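New rules for simulated test scenes take effect in February

The simulation group at Custness has finished the second version of its house rules for test scenes. The rules apply to every team that trains or checks a gripper policy in simulation, including our partners at Foteletti and the people who maintain the Handura arm model. The full text is 16 pages long and is on the shared drive. In this item we present the parts that will change your daily work.

The first version was written by Firdevs Gündoğdu two years ago, when we had only one kitchen layout and a small set of objects. Today the library has 44 layouts, and the textures are changed by script before each run. The old text did not say anything about this. One team could use very strange colors and another team only natural ones, and afterwards both put their results in the same table. In the review last autumn this was the main complaint, and I think it was a fair one.

Random appearance. Every evaluation must now be run two times, once with the standard textures and once with the random set. The two results are reported in separate columns and must not be averaged. Walls, doors, floors and furniture may take any color or pattern from the library. The object to be grasped may also change color, but its shape and its mass must stay as they are written in the object sheet. If you change the shape, it is a new object and it needs a new sheet.

Wrist view. The check of the wrist camera is now obligatory before a scene is accepted. Both fingers must be visible when the gripper is open, and the target must be visible between them at the pre-grasp pose. We ask for one still at this pose, saved together with the scene settings. Please do not crop it or make it brighter.

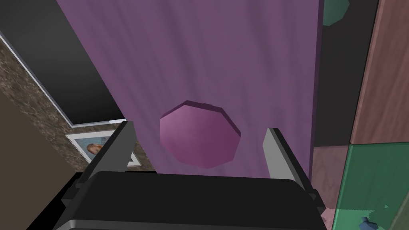

Wrist view in a random-texture scene: an octagonal target between the open fingers, with a purple panel behind it.

Contrast. Many people asked if a target may have a color close to its background. The answer is yes, but such scenes must be marked "low contrast" in the settings, and they may not be more than one in five of a test set. A background with a strong pattern is allowed under the same condition. Ustyna Lysenko has prepared a small script which compares the target with the area behind it and suggests the mark. The script makes mistakes with transparent materials, so for these a person must decide.

Background objects. Pictures, screens and small things on the shelves can stay in the scene, and we even encourage it. Until now some teams removed them to make the rendering faster. A policy that was tested only in a bare room tells us little about a kitchen where people live. Background objects must have collision turned on if the arm can reach them. This was forgotten in several scenes of the Zakharchenko set, and the arm was passing through a shelf without any contact in the log. These scenes are being repaired, and until then please do not cite numbers from them.

Seeds and repeats. A reported success rate needs at least 600 episodes with recorded seeds. Seeds may not be chosen after looking at the results. If an episode crashes because of the simulator, it is repeated once with the same seed, and if it crashes again it is counted as a failure. There was a long discussion about this last point. Foteletti wanted to leave out these episodes completely, and their objection is printed in the appendix.

Words in reports. Please write "simulated" in the title of every table and under every figure, also when you think it is clear from the text. A success in simulation is not evidence of safe operation on the real arm, and the rules for the real cell stay the same as before. Nobody may enter the cell with the arm enabled on the basis of a simulated test.

Old results do not need to be repeated, but they must carry the label "version 1" if they appear in a new report. For scenes that are half finished now, you can choose which version to follow, and please note your choice in the settings file.

Questions about the texture library and the contrast script go to Ustyna. For the text of the rules, write to Firdevs, who is also collecting corrections for the next printing. Two wrong page references in the appendix are already known.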